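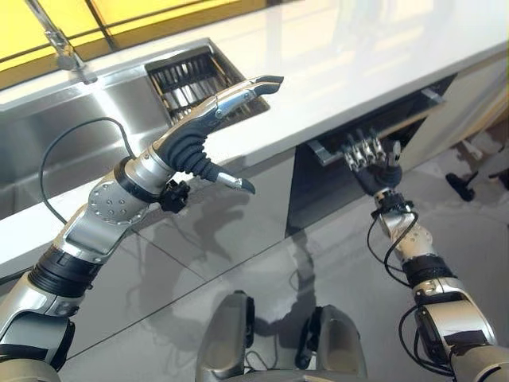
Carol Bickerstaff had been working on the planner since February, and it still stopped at the counter.

It stopped in the same way each time. The robot would come up to the counter, hold its left hand over the edge, send the right hand down low, and then wait. On her laptop the log filled with the same line. No valid path, retrying. No valid path, retrying. After 30 of those the planner gave up and the arms went into hold, and the kitchen was quiet apart from the fans.

"Is it thinking?" her father asked from the hall. It was his house. Winstead had asked staff to find real kitchens, and he had said yes before she finished explaining.

"It's finished thinking," she said. "It doesn't like the answer."

He went back to the radio.

She opened the planner's view. In it the cupboards were grey boxes and the robot was a skeleton of orange lines. The software was called Plerkis, a name left over from a man who had gone before she joined. It built its boxes from the depth camera, and it padded each one so that the arms would keep their distance. She had set the padding herself, at 21 millimetres, after the right hand clipped a door at the Heywood flat and took a strip of veneer off it. There had been a letter from the landlord. She had answered it herself.

She looked at the boxes for a long time. The floor was wrong. The tiles were polished and they gave back the light and the cupboard fronts, and Plerkis had taken the reflections for solid things. There were shapes standing in the kitchen that weren't there. One of them sat right across the place where the elbow needed to go.

She rang Tatero, who looked after perception and worked from home.

"Your floor's full of ghosts," she said.

"Send me the cloud."

She sent it. She heard him eating toast.

"Right," he said. "They're all below the floor plane. They're upside down, look. Somebody's turned off the plane filter."

"Who?"

He scrolled. She could hear the mouse wheel. "You did. The night of the Heywood thing."

She remembered it then. She had been sitting on the stairs outside the flat at one in the morning, turning things off one after another to see what had gone wrong. She had turned them back on in the same order. She must have missed one.

"But if they're below the floor, why is one of them in my way?" she asked.

"The padding. And your floor height's off, so the top of it pokes through. How far off, I can't tell from here."

She found the floor height in the settings. It had been copied over from Heywood, where there was carpet. She measured from the camera mount down to the tile with her father's steel tape, wrote the number on the back of her hand and typed it in. Then she turned on the filter and restarted.

The boxes came back one at a time. Counter, sink, the front of the unit. The space in front of the unit stayed clear.

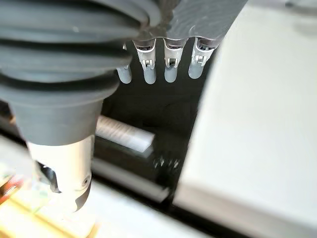 She switched to the wrist view for the next run. She always did when it was close work, although it was a poor picture with half of it taken up by the hand. In the planner everything had an edge and a label. From the wrist you saw what the fingers were up against, and some of it was only a blur.

The plan came up in under a second. It had 179 points. She stepped through them on the screen with her thumb on the stop button and found nothing to complain of, so she capped the speed and let it go.

The arm moved. It went at the pace of somebody reaching under a bed for a slipper. The elbow passed through the place where the ghost had been, and the log went on printing, one joint after another, all of them inside their limits.

Her father had come to the doorway again.

"What was the matter with it?" he asked.

"It could see things in the floor."

He thought about this. "Your mother hated those tiles," he said. "She said it was like walking on a pond."

"You never told me that."

"Well, you never asked about the tiles."

The run ended and the arms went back to hold. Carol saved the log and wrote a note for Tatero with the new floor height in it, then a second note, shorter, saying that the filter had been her mistake and that the start-up check ought to look for it. She read the second one twice and sent both.

"Will it do it again?" her father said.

"I've got it down for 80 runs."

"Today?"

"Over the month."

He nodded and came in as far as the kettle, keeping to the wall as she had shown him. She lifted her thumb off the button, waited until he had filled it and gone back out to the hall, and started the second run.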